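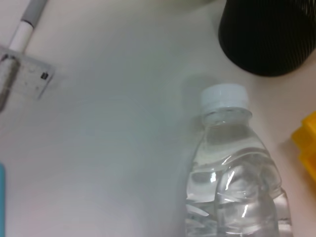 Wrist camera view, with the bottle cap near the pen holder.

Wrist camera loses the clear bottle on a white table
Posted by Nava

I am building a two-arm tabletop sorter in a shared workshop. The detector finds the pen holder and the yellow bin without difficulty. The clear water bottle is reported only intermittently from the wrist camera, and the ruler is seldom reported at all. The camera is mounted 180 mm above the fingertips. I would appreciate advice on whether to change the lighting or the table surface before collecting further training images.

Estrella Cervantes

I would recommend addressing the lighting first. Bright streaks on ribbed plastic change with every small movement of the wrist, and a detector trained on few examples will treat them as separate shapes. Please fit a diffuser, lock the exposure and white balance, and repeat the test with the arm stationary. My own set contained 684 labeled images before transparent items became dependable.

It is also advisable to locate objects from the head camera and to use the wrist camera only for the final approach. 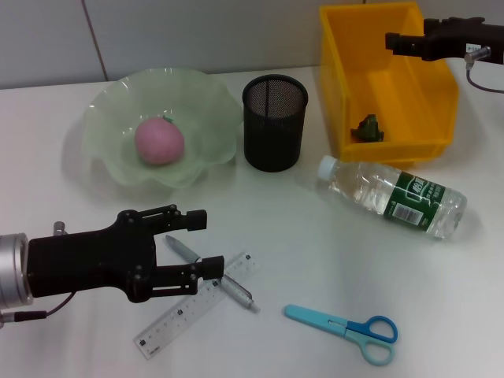 Head camera view: left gripper open at the pen and ruler, right gripper above the bin.

From the higher position the label on the bottle is in view, and a printed label is far easier to detect than clear plastic. The pen lies across the ruler - in such cases the pen should be picked first, and the ruler detected again afterward. A matte gray mat would also help with the ruler.

Ralent

Agree about the mat. Mine is 2 mm thick, so remember to correct the table height. I never got the ruler working.

Contact the moderators | Copyright Vudulent Community Help | Back to top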